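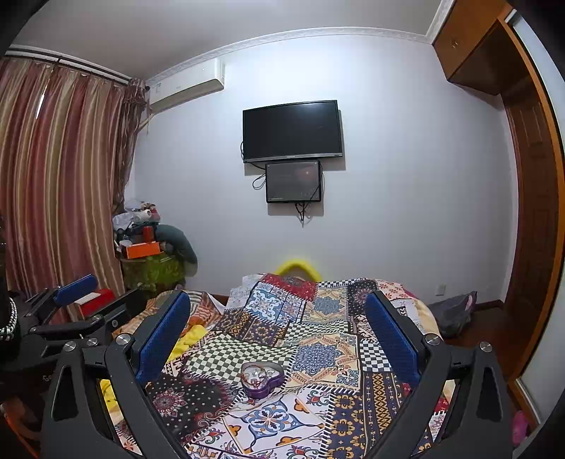 Patchwork bedspread, spare room.

How to read your electricity meter when the supplier insists on it
By Bláthnaid Moriarty
November 6, 2019

Fahy sent me a bill in April for 1,922 units, in a quarter when I had been away for most of it. The figure was an estimate. If yours looks just as imaginative, send in a proper reading.

Find the meter. In older houses it lives under the stairs, behind the hoover and whatever you put in front of the hoover. Flats in Mamport tend to have them in a locked cupboard on the landing, so ring the managing agent first and allow for a few days of being passed about.

Check the serial number against the one on your bill. If they differ, stop and phone the supplier – you may have been paying for next door's tumble dryer.

Digital meters: write down the black numbers from left to right and ignore anything after the decimal point. On a day and night tariff there are 2 readings, usually marked R1 and R2. My Grumico meter flips between them every few seconds, so have the pen ready.

Dial meters: read each dial from the left. Neighbouring dials turn in opposite directions, for reasons that presumably amused somebody. If the pointer sits between two numbers, take the lower one. Between nine and nought, take nine.

Send it in online or by phone. Vatach kept me on hold for 32 minutes, so I'd go online. Keep a note of the reading and the day you took it.

A corrected bill should follow. Mine took two goes.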